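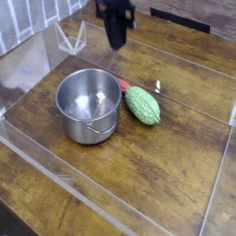
Dezső Vörös wrote to say that his mask switched itself off halfway through the first session, and that he only found the line about the chin strap afterwards. The strap check is now step 4.

Support > Face care > Wevness light mask > Setting up and first session

Overview Set-up Daily use Cleaning Spares Contact

3. Setting up and first session

This section covers the Wevness light mask with the Drirance hand controller. If your controller has a dial on the front instead of buttons, you have the older model and should use the Gravstead edition of this guide. The strap and the cleaning instructions are the same for both.

3.1 Before you start

Read the safety sheet in the lid of the box. Do not use the mask if you have epilepsy, if you are taking medicine that makes your skin sensitive to light, or if you have had a peel or filler treatment and your clinic has not yet said you can go back to your normal routine. If you are unsure about a medicine, ask your pharmacist and take the packet with you.

Take off glasses, earrings and any piercings in the face. Contact lenses can stay in, but most people find the session more comfortable without them.

3.2 Charging the controller

1. Plug the cable into the socket on the base of the controller. It fits one way round only.
2. Plug the other end into the charger supplied. The light on the controller turns amber.
3. Leave it until the light turns green. A first charge can take up to 200 minutes. Later charges are shorter.
4. Unplug the cable before connecting the mask. The controller will not start a session while it is charging.

Note: the battery is rated for 1,000 charges. It is not replaceable at home.

3.3 Fitting the mask

1. Wash your face with a plain cleanser and pat it dry. Do not put on serum, oil or sunscreen first.
2. Fit the eye inserts. The longer edge goes towards the nose. Press until both tabs click.
3. Hold the mask to your face and bring the head strap over your ears. Tighten it until the mask stays in place when you let go.
4. Fasten the chin strap. The sensor at the chin must sit no more than 19 mm from the skin. If it is further away, the mask reads this as being taken off and ends the session.
5. Look down, then left and right. If the mask slips, tighten the head strap by one notch and try again.
6. Connect the mask cable to the controller.

Caution: never use the mask without the eye inserts. Keep your eyes closed while the lights are on, even with the inserts fitted.

3.4 The first session

1. Sit or lie down somewhere you can stay for the whole session. Do not walk about in the mask.
2. Hold the power button until the controller beeps twice.
3. Press the lower button to choose Simon. This is the gentlest programme and the only one available until you have finished a first session.
4. Press start. The lights come up slowly over a few seconds.
5. The session lasts 10 minutes. The controller beeps once at the halfway point and three times at the end.
6. Wait for the lights to go out before you take the mask off.

Some warmth and slight pinkness are normal and should fade within the hour. If your skin stings, blisters or stays red the next day, stop using the mask and speak to a doctor.

Leave at least one clear day before the second session. After that, follow the timetable in section 4.

3.5 If the session stops early

One long beep: the chin sensor has lost contact. Go back to 3.3, step 4. Facial hair can also cause this, and the longer chin pad (sold separately) usually puts it right.

Two long beeps: the battery is low. Charge it fully. Do not make up the missed minutes the same day.

Flashing red light: the mask is too warm. Disconnect it and leave it on a hard surface, lights upwards, until the red light goes out.

Page last changed Tue 8 February

Related pages
Cleaning the mask and eye inserts
Section 4: Timetable for regular use
Ordering a longer chin pad
Using the mask after a clinic treatment
Travelling with the controller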